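Foltel adds mixed-produce page to household storage notes

June 29, 2026

Foltel has added a page on mixed fruit and vegetables to its household storage notes. The page covers produce that is put out together on a living-room or dining table, a case the February edition left to the reader. It applies to homes where the table is used daily and the fruit stays out between meals.

The main change concerns stacking order. The earlier text gave one rule for all fruit: largest at the bottom. The new page sorts by skin instead. Firm citrus may carry weight, while soft-skinned fruit should be placed where it can be checked without lifting anything else. A large round fruit set over smaller brown and orange ones hides part of the pile, and any soft spots beneath it are found late. 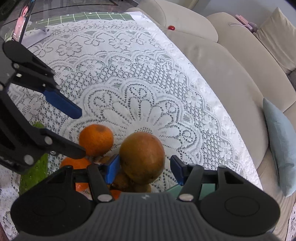
Containers and wrapping

Open containers are preferred to lidded ones for produce that will be eaten within 4 days. Clear wrapping should be opened or removed when the items are put out, as moisture collects on the inner face. Long green vegetables may share a container with citrus for a short time but should go to the fridge first if space is limited.

The page also deals with table coverings. Openwork cloths, lace included, let juice through to the surface below, so a spill has to be wiped in two places. Foltel advises keeping the container clear of the border, where the pattern is often denser and stains are harder to rinse out. Where the cloth has a large flower motif, the raised parts can leave a container standing unevenly. 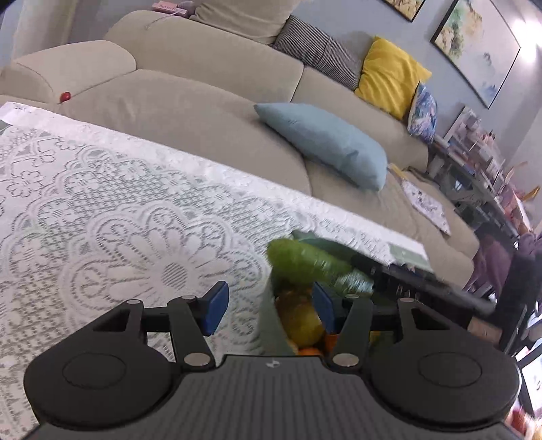 Checks and washing

Produce left out should be turned once a day and sorted every 3 days. Anything with a split skin is to be used the same day or thrown away. Brown patches on citrus peel are not in themselves a reason to discard the fruit; the test is whether the peel gives under the thumb.

For lace cloths the page gives a wash at 30 degrees in a net bag, with no spin, and drying flat. Fruit stains should be rinsed from the back in cold water before the wash. The instructions for cotton and for synthetic lace are the same, except that synthetic lace should not be ironed.

Bridlow and Nijs will carry the new page with their printed copies. The Esby edition, which has a different page order, will follow once its index has been reset. Readers who hold the February edition can insert the page after the section on root vegetables.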